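침대 위의 천 한 장

글 바산티 세네비라트네 (Vasanthi Seneviratne)

나는 한국에 와서 처음으로 이불 개는 법에 대해 생각했다. 내가 자란 집에서는 침대 시트를 그냥 당겨서 폈고, 위에 얇은 천을 하나 놓으면 아침 일이 끝났다. 그런데 처음 살았던 하숙집의 주인 할머니는 매일 아침 내 방문을 열고 들어와서, 내가 펴 놓은 것을 다시 걷어서 네모로 접었다. 나는 그때 한국말을 잘 못해서 왜 그렇게 하시는지 물어보지 못했다. 다만 할머니의 손이 아주 빨랐던 것을 기억한다.

이 글은 그 손에 대한 글이다. 정확히 말하면 천을 잡고, 펴고, 접는 일에 대한 글이다. 편집부에서 가을 호에 침실 이야기를 써 달라고 했을 때 나는 베개나 매트리스를 고르는 법을 쓰려고 했다. 그러나 자료를 찾는 동안 자꾸 다른 데로 눈이 갔다. 사람들은 침구를 사는 이야기는 많이 하지만, 산 다음에 그것을 매일 만지는 이야기는 잘 하지 않는다. 나는 그 부분이 더 궁금했다.

잡는 자리

침구 수선 가게 '마줌더(Majumder)'를 하는 라단 아사디(Ladan Asadi) 씨를 만난 것은 지난 7월이었다. 가게는 좁고 재봉틀이 2대 있다. 벽 쪽 선반에는 손님들이 맡긴 이불 홑청과 커튼이 접힌 채로 쌓여 있었다. 아사디 씨는 나처럼 외국에서 온 사람이고, 우리는 서로 조금 이상한 한국어로 오래 이야기했다.

내가 먼저 물어본 것은 큰 천을 혼자 펴는 방법이었다. 나는 늘 가운데를 잡고 흔든다. 그러면 한쪽은 펴지고 다른 쪽은 더 엉킨다. 아사디 씨는 웃으면서 가운데는 잡는 데가 아니라고 했다.

"천은 끝에서 시작해야 해요. 끝을 찾는 시간이 아까워서 사람들이 가운데를 잡아요. 그런데 그다음에 시간이 더 많이 들어요."

그는 탁자 위에 천을 하나 던져 놓고 나에게 모서리를 찾아보라고 했다. 간단한 일 같았는데 나는 두 번 틀렸다. 모서리인 줄 알고 잡았는데 그냥 접힌 주름의 끝이었다. 손가락으로 만져 보면 모서리에는 박음질이 두 겹으로 만나서 조금 딱딱한 점이 있다고 한다. 그 점을 찾은 다음에 옆선을 따라 손을 미끄러지게 해서 다음 모서리까지 간다. 눈을 감고도 할 수 있다고 해서 나도 눈을 감고 해 보았다. 세 번째에는 되었다.

멀리 떨어진 두 곳을 한꺼번에 들면 그 사이의 천이 길게 선다. 그 선이 팽팽하면 주름이 줄어들고, 느슨하면 주름이 가운데로 모인다. 침대 위에서 일할 때에는 매트리스가 탁자의 역할을 해 주기 때문에 천을 다 들 필요가 없다. 들지 않은 부분은 그대로 누워 있게 두면 된다.
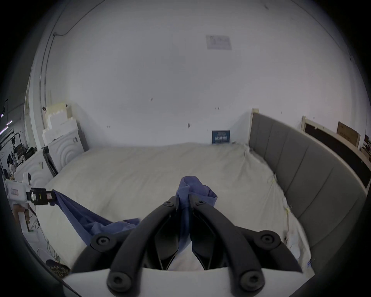 흰 시트 위에서 파란 천의 두 곳을 집어 들었다. 집힌 자리에는 주름이 산처럼 모인다.

파란색과 흰색

나는 색에 대해서도 물어보았다. 요즘 잡지에 나오는 침실은 거의 다 흰색이거나 모래 같은 색이다. 보기에는 좋지만 흰 시트 위에 흰 이불을 놓으면 어디까지가 시트이고 어디부터가 이불인지 잘 보이지 않는다. 아침에 눈이 반쯤 감긴 사람에게는 이것이 작은 문제가 아니다.

아사디 씨의 의견은 분명했다. 밑에 까는 것은 밝게, 위에 놓는 것은 어둡게. 파란 천이 흰 시트 위에 있으면 가장자리가 한눈에 보이고, 비뚤어진 것도 금방 안다. 그의 가게에서는 손님이 시트와 덮개를 같이 맡길 때 두 색이 너무 비슷하면 덮개의 한쪽 모서리에 색실로 작은 표시를 해 준다. 값은 모서리 하나에 1000원이고, 네 모서리를 다 하는 사람은 드물다고 한다. 하나만 있어도 방향을 알 수 있으니까 충분하다.

나는 집에 와서 내 흰 이불에 빨간 실로 표시를 했다. 바느질이 서툴러서 별처럼 하려고 한 것이 벌레처럼 되었다. 그래도 아침마다 그 벌레를 찾아서 발 쪽에 놓는다. 전에는 이불의 긴 쪽과 짧은 쪽을 바꾸어 덮고 밤에 발이 추워서 깨는 일이 많았는데, 이제는 그런 일이 없다.

짙은 색에도 단점은 있다. 먼지와 머리카락이 잘 보이고, 세탁을 처음 몇 번 할 때에는 물이 빠질 수 있다. 아사디 씨는 새로 산 남색 천을 흰 것과 같이 빨지 말라고 여러 번 말했다. 나는 이 충고를 이미 오래전에 비싸게 배웠다. 하늘색이 된 내 베갯잇이 아직도 옷장에 있다.

침대는 왜 자꾸 탁자가 되는가

좁은 집에 사는 사람은 알 것이다. 침대는 잠을 자는 곳이지만 낮에는 집에서 제일 넓은 평면이다. 그래서 빨래도 거기에 쏟고, 옷도 거기에서 접고, 읽던 책도 그 위에 둔다. 나는 '베르콧데일(Berkotdale)'이라는 이름의 공동 주택에 사는데, 작년에 이웃들과 차를 마시다가 이 이야기가 나왔다. 모인 사람들이 모두 빨래를 침대에서 갠다고 해서 조금 놀랐다. 바닥에서 갠다고 할 줄 알았다.

침대에서 천을 접으면 좋은 점은 허리가 편하다는 것이다. 나쁜 점은 표면이 푹신하다는 것이다. 탁자에서는 손바닥으로 한 번 쓸면 선이 생기는데, 매트리스에서는 누른 곳이 들어갔다가 다시 올라온다. 게다가 밑에 깔린 시트가 같이 움직인다. 위의 천을 당겼는데 아래 시트까지 따라와서, 한 가지 일을 끝내면 다른 일이 하나 더 생긴다.

이럴 때 아사디 씨는 당기지 말고 들어서 옮기라고 한다. 천의 한쪽 끝을 손바닥 높이만큼 들고, 가고 싶은 곳까지 가져가서 내려놓는다. 끌면 마찰이 생기고 들면 생기지 않는다. 말로 들으면 당연하지만 나는 삼십 년 넘게 끌면서 살았다.

시트가 매트리스보다 많이 클 때에는 먼저 시트의 남는 부분을 매트리스 밑에 넣는다. 시트를 고정하지 않고 위에서 접기를 시작하면 순서가 거꾸로 된 것이다. 고무줄이 있는 시트도 모서리가 빠지지 않았는지 한 번 보는 것이 좋다. 우리 집 것은 머리 쪽 왼쪽 모서리가 늘 빠진다.

접는 순서

내가 배운 순서를 적어 둔다. 덮는 천 한 장을 혼자 접을 때의 이야기이고, 두꺼운 솜이불은 조금 다르다.

먼저 침대 위에 천을 가로로 길게 놓는다. 완전히 펴지 않아도 괜찮다. 큰 주름만 손등으로 밀어낸다. 손바닥보다 손등이 잘 미끄러진다.

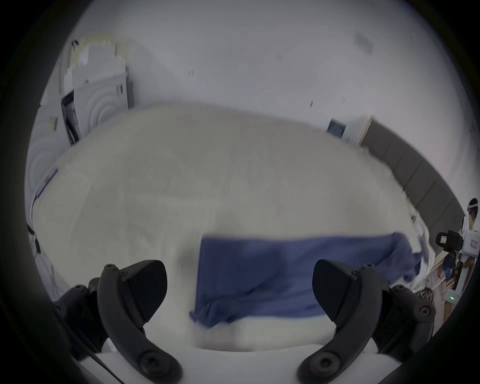
다음에는 가까운 쪽 두 모서리를 찾는다. 들려 있거나 안으로 말린 모서리가 있으면 먼저 밖으로 꺼낸다. 두 모서리를 잡고 먼 쪽 모서리 위에 겹쳐 놓는다. 정확히 맞지 않으면 위의 것을 조금 짧게 둔다. 길게 나오는 것보다 보기에 낫다.

그다음에 왼쪽 끝을 들어서 오른쪽 끝으로 가져간다. 이때 몸도 같이 한 걸음 움직여야 한다. 팔만 뻗으면 천이 비스듬해진다. 나는 처음에 이것을 몰라서 언제나 사다리꼴을 만들었다.

마지막으로 한 번 더 반으로 접고, 접힌 선이 문 쪽을 보게 놓는다. 이것은 기술이 아니고 취향이다. 아사디 씨는 창문 쪽으로 놓는다. 그의 어머니가 그렇게 했다고 한다.

얼마나 걸리는가

시계를 놓고 재어 보았다. 처음 한 날에는 2분이 넘게 걸렸고, 열흘쯤 지난 다음에는 26초에 끝난 적이 한 번 있다. 그날의 모양은 별로 좋지 않았다. 요즘은 시간을 재지 않는다. 커피 물이 끓는 동안 하면 대개 물이 먼저 끓는다.

하숙집 할머니에게는 두 해 전에 인사를 하러 갔다. 내가 방에 있던 담요를 접어 보였더니, 할머니는 한참 보다가 그것을 펴서 처음부터 다시 접으셨다.

마줌더의 아사디 씨는 이불 접는 법을 물어보는 손님에게 언제든지 보여 준다고 하니, 수선할 것이 있으면 가져가면서 물어봐도 좋겠다. 토요일이나 평일을 가리지 않지만 점심시간에는 문을 닫는다.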